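Gripper fault on the bottle cell, part two

The right arm on the Plornidex cell dropped out again last week, in the middle of a sorting run. Same symptom as before: the gripper closes on a bottle, holds, and then the controller reports lost communication and cuts torque. The arm sags under its own weight. The left arm keeps going until the watchdog catches up, and that delay is the part I dislike.

Last time I blamed the gripper. I swapped it, ran the cell for an afternoon, saw no fault and closed the ticket. That was a mistake. Replacing the gripper meant unplugging and reseating the bus connector at the wrist, so I had changed 2 things and credited the wrong one.

This time I left the hardware alone and logged the bus. The error count stayed flat while the arm was parked and climbed whenever the wrist rolled past a certain angle. I could reproduce it by hand with the motors off. Three slow rolls, three bursts of errors. Aishwarya Kartha watched the log while I moved the wrist and called out each one, and we agreed it was the cable.

The break turned out to be inside the insulation, right behind the connector, where the strain relief holds the wire too tightly. I made a new cable with more slack and moved the clamp back to the next link.

The torque cut is a separate problem. Losing one arm should stop both, and the Vurkotano driver treats them as independent devices. I added a shared heartbeat. If either arm misses 2 cycles, both get a controlled stop and hold position, with the brake timeout set in the same config file.
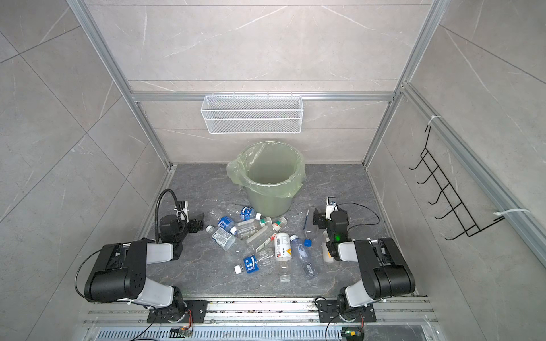 With the heartbeat in place I pulled the bus connector on each arm during a slow move. Both arms stopped and held every time. I have not tried it at full speed with a bottle in the gripper, and until I do, the speed limit stays in the config.

Still open: the log rotates too early and loses the first errors of a long run. I also need to check the left cable, which was made from the same batch of wire.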